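Who Gets the Hall? Zoning and Small Congregations in Warnden
Student project report, final version, 8/10/22

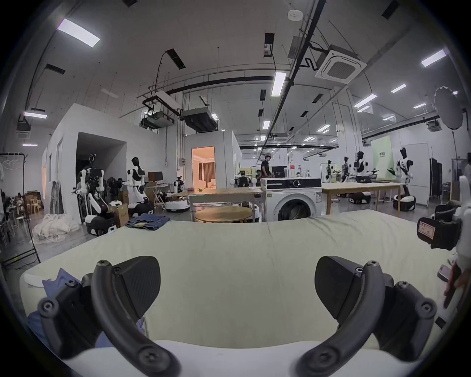
Fig. 1. Folded jeans and a blue garment on the long table.

1. What we wanted to find out

Warnden has a rule that any building used for "regular religious assembly" needs its own permit. Big churches have had theirs forever. Small groups mostly don't. Last February the town sent letters to 17 congregations that meet in rented rooms, storefronts or homes, telling them to apply or stop meeting. We wanted to know who got letters, who applied, and what happened next. Also whether the rule is used the same way for non-religious groups (short answer: no, see part 4).

2. How we did it

Read the town code, the part on assembly use. Read the minutes from two years of zoning board meetings. Long. Sent a short survey to all the groups on the letter list and handed out paper copies after services at the ones that let us. 160 surveys came back filled in, mostly from members, a few from leaders. Did two longer interviews, one with the pastor of a congregation that meets in the old Grotura building on Malik Street, one with the leader of a prayer group that meets in a house in the Wellusum neighborhood. Both asked to stay unnamed so they are.

Did not manage to interview anyone from the zoning office. They sent us a link to the code.

3. What people told us

The permit form was the main complaint. It asks for a parking plan, a floor plan, a noise statement and the owner's signature. If you rent, the landlord has to sign, and a lot of landlords would rather not have their name on anything the town keeps. The pastor said their landlord liked having them as tenants but held on to the form for weeks.

Second was the fee. Same for a group meeting in a living room as for a church with a full parking lot. Survey answers on this got pretty heated, one person wrote "we pray sitting down, what noise" in the margin.

Third, confusion. Many members did not know a letter had come at all. Some thought the town was closing them for their beliefs. We found nothing in the minutes that says this, but the minutes are short and dont record much discussion. Several people who filled in the survey came here from countries where worship has to be registered, and they took the letter very differently from people who grew up in Warnden. We should of had a question about this from the start. Added it late, so only part of the surveys have it.

4. Comparing with other groups

The code has a separate line for "clubs and social gatherings." No permit under a certain room size. A card club and a choir both meet in the Grotura building, same floor, same parking. Neither got a letter. The choir sings louder than the congregation according to the pastor, we did not measure.

This looks like the weakest spot in the rule. A board member raised it once in the minutes and it was moved to a later meeting. Could not find the later meeting.

5. Problems with our project

Groups that were angry were more likely to let us in. Groups that had quietly stopped meeting were hard to reach at all. Survey only in English. Neighbors not asked, which was a mistake, as parking complaints are what started the letters in the first place.

6. What we suggest

One size limit for all gatherings, religious or not. A lower fee for home groups. Let a tenant apply with a copy of the lease in place of the landlord's signature. Put the letter in plain words, with a phone number that somebody picks up.

Survey questions and our notes on the minutes are in the appendix, handed in seperately.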